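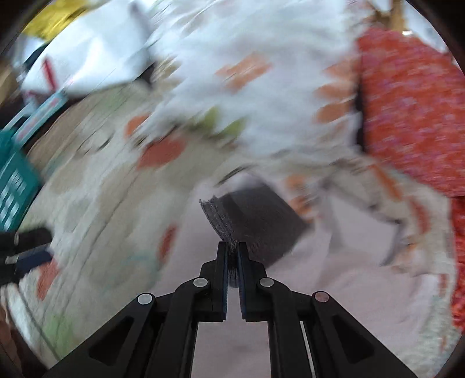 Benedikt Strebel has disputed the usual account of the Skereo fault, writing that the fingers themselves were sound and that the trouble lay in how grip was reported. Most later descriptions follow him on this point, although the maker's notice of November 2021 treats the two as a single defect.

Skereo grip-hold fault

The Skereo grip-hold fault was a failure affecting the Skereo, a two-finger gripper made by Flirkanora and used for sorting household textiles. In affected units the fingers stayed closed on thin or frayed material after the release command, while the controller recorded the item as dropped. The fault was first logged at the Plitdale sorting site and was the subject of a safety notice dated 3 November 2021.

Background

The Skereo exists in two forms, an arm-mounted version and a hand-held version used to record grasps for training. Both share the same linkage and finger pads. Felt, fleece and other soft scrap had been added to the list of approved materials shortly before the fault was reported. Earlier testing had relied mainly on folded garments and boxed goods.

Description of the fault

The controller judged release from finger position alone. When loose fibers caught at the edge of a pad, one finger could lag behind the other by up to 3 mm without causing an alarm. The arm then moved on to its next pick with material still between the tips. In a review at Plitdale, 107 of 4000 logged cycles showed a false release. Frayed pieces accounted for most of these, and items with a sewn hem for very few.

Safety incident

No serious injury was recorded. In one case an operator reached in to pull a scrap from the fingers while the controller showed the gripper as idle. The arm began its next cycle and pinched the operator's glove. The site stopped all 40 of its units the same day – including hand-held ones, which have no powered arm – and returned them to service in stages.

Response

Flirkanora issued revised software that compares motor current with finger position before a release is confirmed. Operators were told to cut power before clearing material by hand and to brush the pads at each shift change. Rondonuwu, which services the units at Plitdale, later fitted pads with a closed edge.

Strebel's objection concerns the pads. He argues that they would have shed fibers normally if the controller had opened the fingers to full width, and that replacing them hid the original error. Flirkanora has not published the test data for the new pads.

See also

End effector
Lockout procedures
Textile sorting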